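Parniva opens its simulated-home practice set to outside teams

6 September 2026

Hi everyone, I run the small data group at Parniva, and I finally get to talk about the thing that has been eating my evenings since May. Starting today, our simulated-home practice set is open to any lab or company that wants to teach a robot to handle itself indoors. We call it Nera, and I'm very happy to see it go out the door!

Nera is a collection of 500 recorded runs, every one of them steered by a person. Our operators sit down with a pair of hand controllers, look through the simulated robot's own camera, and do ordinary household jobs one at a time – open a cabinet, put something down by a window, get through a doorway without clipping the door. Each run stores the camera view, the joint positions and the operator's commands, all on the same clock, so a learning system can line up what the robot saw with what the person told it to do.

We built the rooms with our friends at Grerov, who make the simulator, and the operators came to us through Verhoeven. There are five home layouts in this first release, and for each one we recorded with two lighting setups. The graphics are plain (flat walls, simple furniture, big blocks of color) and we kept them that way on purpose. Plain rooms load fast, and our operators could get back to work in seconds after a reset instead of going off to make coffee.

I should say something about the messy runs, as I get asked about them a lot. We kept them. If an operator reached too far, backed up and tried again, the whole thing is in the set with a tag on it. You can filter those out with one setting, but I'd ask you to try training with them first. My own early tests had the arm freezing up whenever it drifted off the usual path, and adding the second tries helped more than anything else I changed that month.

The camera moves with the robot, so some views come in at pretty steep angles. We left those alone too and saved the camera pose with every image. If your model needs a level horizon, you can work it out from there, and the loading script has a switch for it.

Nera is free for research and teaching. Companies can use it under a paid license, and the terms are on the download page along with the file guide. Please write to the Parniva data desk if a file won't open or a tag looks wrong. I read that inbox myself, usually before breakfast, and fixes go out with the next update. 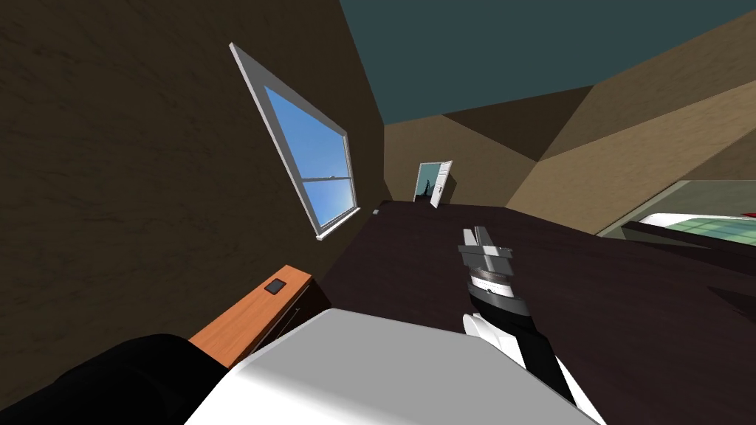 The next update will add more cabinet and doorway runs, which is what our early testers kept asking me for. If there's a chore you'd like to see on the list, send it over soon – we're booking operator time now.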